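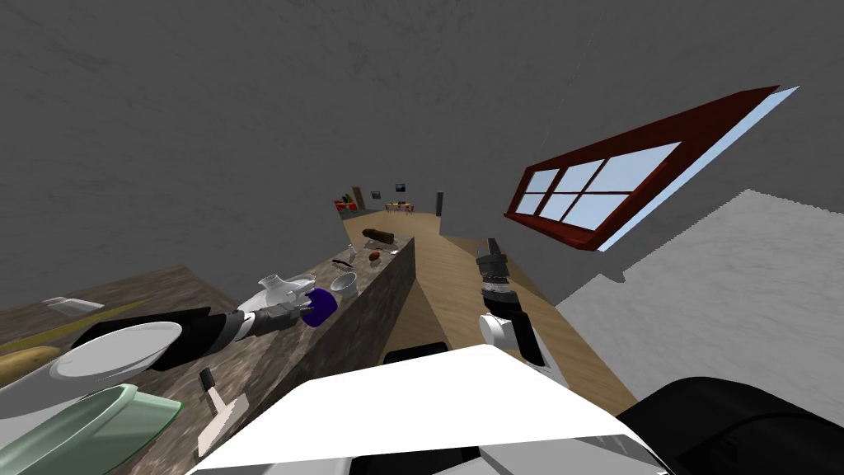
Week 6 handout: Collecting demonstrations in simulation

Reading for this week is the Laxdal collection guide, sections on episode format and relabeling. Skim the section on rendering settings. Bring your own episode logs to lab on Wednesday.

1. What we are claiming when we say "data"

Last week ended on the usual slide: more demonstrations, better policy. I want to slow down on that. A demonstration is a list of observations paired with a list of actions somebody chose to send. That is all it is. Whether it shows the task being done, or done well, or done in a way the learner could copy from what the learner gets to see, are separate questions, and the file format answers none of them.

Simulation makes this easy to forget. Episodes are cheap, the kitchen resets itself, and the state of every object is known to the simulator. You end up with a folder of 2000 episodes and a feeling of progress. The feeling comes from the size of the folder.

2. The kitchen task in Drasier

Setup for the lab: a two-armed robot at a kitchen counter, gripper camera off, head camera on. The operator drives both arms. Each episode starts from a randomized layout and ends when the operator presses stop or the clock runs out.

Look at a single head-camera view from this kind of task and ask what the policy is given. The left gripper has hold of something purple. From that one view, what is the object? I would not want to bet. The simulator knows its name and exact pose, and the success checker uses both, but the policy sees a dark violet shape between gray fingers with a white pitcher right next to it. If your success rate depends on information the learner does not receive, you are measuring the checker.

Same view, second problem: the right arm. It is out over the floor and the gripper points off toward the far room. Is it parked? On its way somewhere? One view will not tell you. In many of our logs, though, the action stream shows that the idle arm was left wherever it drifted when the operator stopped paying attention to it. The learner has no way to tell neglect from intent. It will copy both.

Third: the horizon is steeply tilted. If your randomization includes head roll, write it in the episode header. If it does not and you see tilt anyway, find out where it came from before you train. A tilt that always goes with one phase of the task is a cue, and the network will happily use it.

3. Variation, real and otherwise

The Ikanlow benchmark notes describe their scenes as "highly diverse." Read how the diversity is made. Object positions are sampled, wall and counter textures are sampled, lighting is sampled. The order in which the operator does things is not sampled, because operators settle into habits within a session. When I replayed our own pilot set, one operator had reached for the bowl first in 84 episodes in a row. Every one of those had a different wall.

So keep two lists when you describe a dataset:

Things the generator varied: layout, textures, camera pose, object set.

Things the person varied: order of subtasks, approach direction, which arm, speed, what they did after a bad grasp.

Most papers report the first list. The second usually matters more for whether a policy recovers from its own mistakes, and it is nearly always short.

Clutter deserves a word here too. A counter with a knife, a cup, a loaf and a spatula on it looks harder than a bare one. It is harder only if the clutter sometimes gets in the way. If your operators never have to plan around the knife, the knife is wallpaper. Check contact logs and path lengths with and without clutter before you write "cluttered" in a table.

4. Filtering

The standard advice is to throw out failed episodes. I have done it and I still do it for a first pass, but be clear about the cost. Throw out every episode with a dropped object and you also throw out every example of picking a dropped object back up. Then people are surprised when the policy drops something and stands there.

The opposite advice, keep everything, is no better. The Jondora tools let you mark segments within an episode, and I would like you to use that. Mark the fumble, mark the recovery, keep the recovery. It is slow work. Budget for it.

Some warning signs while you review:

— The success flag flips on before the gripper opens. The checker may be testing position only.
— Long stretches with no action on either arm. Trim them or you will train a policy to wait.
— The held object passes through another one. Simulated contact is an approximation, and operators learn to exploit it without meaning to.
— Episodes that look fine but are much shorter than the rest. Watch these at half speed.

5. Transfer

I am leaving this mostly for week 9. For now, please don't write "should transfer to the real robot" in a lab report. You may write that it has been tested on the real robot, with the number of trials, or that it has not. We will get 2 half-day slots on the hardware this term, and that will not be enough to rescue a claim made in advance.

6. Lab assignment

a. Collect 14 episodes of the counter task. Do not practice first; save your early bad ones.
b. For each, write one line before you replay it saying what you think happened. Then replay and correct the line in a different color.
c. Pick the episode you consider your best. Step through it and find the first action that could not be predicted from the head camera alone. Explain how you decided.
d. Swap sets with another pair. Try to guess from the action streams alone which partner drove which episodes. If you can do it easily, say what gave it away and what a learner might do with the same signal.

Reports can be short. Plots need axis labels and units. If you drop any episodes, say how many and on what grounds — "bad data" is not grounds.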